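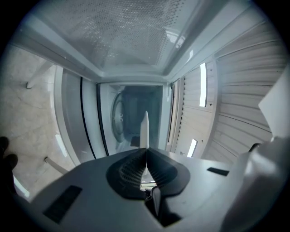
Teaching robots with hand-held grippers
Notes for session 3, Maren short course on robot learning
Handed out 2019-02-20

Last time we looked at teleoperation, where a person drives a real arm from a distance and the robot learns from the recording. It works, but it is slow, and you need the arm with you wherever you go. Today's method drops the arm altogether, and I think it is one of the loveliest ideas in the whole course!

The basic idea

A person picks up a gripper in each hand, does a household job with them, and we record what happens. The robot that will later do the job has the same kind of fingers, so what the gripper touches and how it closes carry over fairly directly. What does not carry over is everything above the wrist. People have shoulders, knees and a spine, and they use all of them without thinking. So we record only what the robot could use: the path of each gripper through space, how far the fingers are open, and the camera pictures that go with them.

Written out, one recording is a list of time steps. At each step t we keep

o(t): the pictures
p(t): position and orientation of each gripper
g(t): finger opening of each gripper

The thing we learn is a policy, a function that takes the last few o, p and g and gives back the next stretch of p and g. Please use these letters in your written work, as the marking sheet does.

Where the poses come from

This is the part people lose marks on, so go slowly. There are two sources. The first is the motion of the picture itself: as the gripper moves, fixed points in the room shift in the view, and from those shifts we can work out how the camera has moved. The second is a printed square marker on the gripper. Its size is known, so a second camera that sees it can work out distance and tilt from the shape it makes in the picture.

The two fail in different ways. Picture motion struggles when the view is filled with plain white surfaces, or when most of what it sees is moving along with the hand. Markers fail when they are turned away or hidden behind a hand, a door or a table edge. In the Draker exercise you will be given both tracks for the same recordings and asked to join them. Look at the gaps before you do anything clever!

The microwave task

Our running case is Clutemum, the kitchen set we use for the rest of the course. It has 231 recordings, split as follows: 33 held back for testing, 40 for choosing settings, and the rest for training. The job is to put a plate of food into a microwave oven, and it is harder than it sounds. The plate must stay level all the way, it has to clear the front lip, and once the gripper is inside there is very little space to turn the wrist.
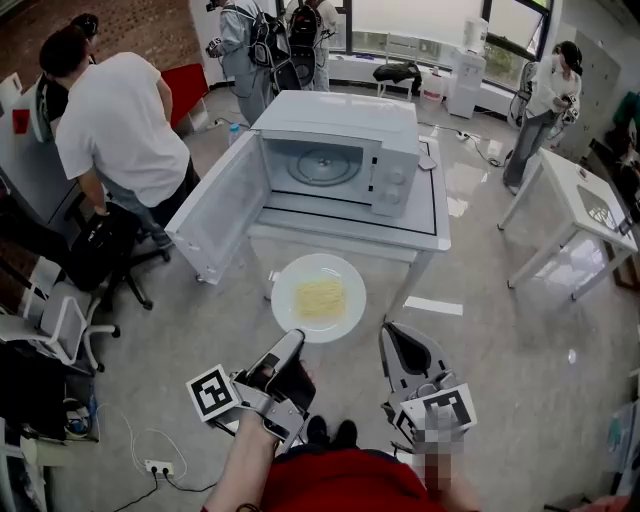 Think about what each view can tell the policy. From head height you get the layout: where the oven stands, which way the door swings, where the plate is to begin with. From the gripper you get the last few centimetres, and those are what decide whether the plate goes in or knocks against the side. A policy given only the head view tends to arrive in the right area and then dither. One given only the gripper view can be wonderfully neat near the opening and quite lost when the opening is out of sight. (Try both in the exercise, it is great fun to watch.)

Rooms with other people in them are good for us too. If every recording is made in front of the same bare wall, the policy may come to lean on that wall. A background that changes pushes it towards the things that matter for the job.

What we found

Moodley is the small policy we trained on this set last year, and you will get its code in April. Three points to take away:

Predicting a short stretch of motion at once gave much smoother carrying than predicting one step at a time. The single-step version made tiny corrections that added up to a wobble.

Relative poses beat room poses. If p is written relative to where the gripper is now, the oven can be moved to another table and the policy still copes.

Delay matters. In the recordings, picture and motion line up in time. On a real arm the picture arrives a little late, so the first part of each predicted stretch is already out of date and should be thrown away.

I was surprised by how much the last one helped, and it costs you a single line of code.

Before next session

Read the chapter on rotations again, mainly the part on why you should not average angles. Then work out on paper what happens to a relative pose if the marker was stuck on slightly crooked. Does the mistake grow along the path, or stay the same size? Bring your working, even if it is only half finished.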